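The woman who mends Muvcombe's computers

I'd been meaning to get over to Rultstead since August, and when I finally made it, on a wet Monday with the wipers going the whole way, the shop was shut. There was a note on the door saying "back in 2 minutes", which turned into twenty, and then she came round the corner with a loaf under her arm and let me in.
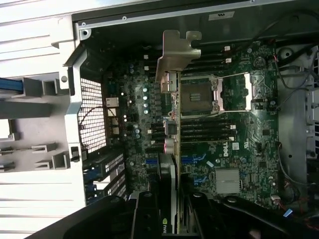 She's been mending computers in the same narrow shop for most of her working life, and before that she mended televisions, and she'll happily tell you she preferred the televisions. "You could hear what was wrong with them," she said. "A telly would buzz or whine and you'd know. Computers just sulk." We talked over the counter while she got the kettle on, and I asked what sort of thing people bring her these days. Laptops mostly, she said, but what she likes is a proper big tower, something like a Dell workstation laid on its side with the green board facing up and an NVIDIA card standing in its slot, because you can get your hands in and see what you're doing. "Phones I won't touch. It's all glue."

Her customers come from further off than you'd think. Muvcombe lost its last repair place years ago, and the bus from Vuslow stops nearly outside her door, so people turn up with a machine on their lap wrapped in a bath towel. She says she can tell how much someone loves their computer by the quality of the towel.

What do they want from her? Not speed, she told me, or hardly ever. "They want their photos. They'll say it's slow, or it's making a noise, and we go all round the houses, and then it comes out that the grandchildren are on there and there's no copy anywhere." She charges 90 pounds for getting files off a dead drive and she hasn't put it up in ages. A big firm quoted one of her regulars 500 for the same job - she went quite pink telling me about it - and he'd very nearly paid.

I asked whether she ever tells people to give up and buy new. "All the time! I'm not sentimental." If it's going to cost more than the thing is worth she says so, and she doesn't charge for looking. But she does mind the waste, and there's a shelf at the back where the hopeless cases go to be picked over for parts. Fans, memory, odd little screws in jam jars. Kourkoulas, the café next door, is running its till on a computer she put together out of that shelf, and she gets her lunch at a discount in return (the spinach pie is very good, I had two slices).

She closes at 4 now, an hour earlier than she used to, on account of her eyes. Her daughter wants her to stop altogether. "And do what?" she said. "Sit at home and wait for my own to break?"

By then there was a man at the door with something heavy in a beach towel, a nice thick stripy one, and she was already clearing a space for it on the counter. I finished my tea and went next door for another slice of pie to take home.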